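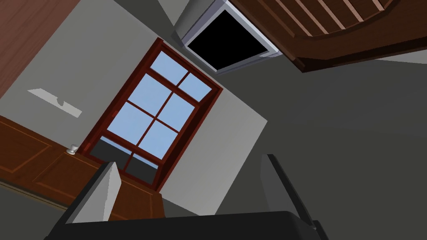 *A wrist view from the Yupanqui simulator, with the window and the cabinet doors seen at a tilt.*

Deisy Cáceres writes the part of Yupanqui that decides where the arm should look next. When I visited her at Hakmont in November, she had one complaint, and it was about horizons.

"Many people write vision code as if the camera is always level," she said. "On the wrist it is almost never level. A window is still a window when it leans."

Her first version straightened every view before it searched for objects. It worked well on a desk, but the planner had to wait for each corrected picture. Now the software keeps the view as it comes and passes the angle of the wrist together with it.

I asked if this was difficult for the rest of the team. She laughed. "Wellington did not speak to me for one afternoon — he had to change the planner in 29 places."

Wellington Mendonça remembers it more kindly. "The old interface was hiding the angle from me," he told me. "I was guessing it again from the joints, and my guess came late."

They test each change on 1320 saved poses, and a full run takes over three hours. Cáceres reads the failures herself, in the morning, before she opens her mail. Large plain surfaces are still her biggest trouble, as they give the tracker very little to hold on to.

"With a gray wall I have no good answer yet," she said. "For now we slow down the arm and look again."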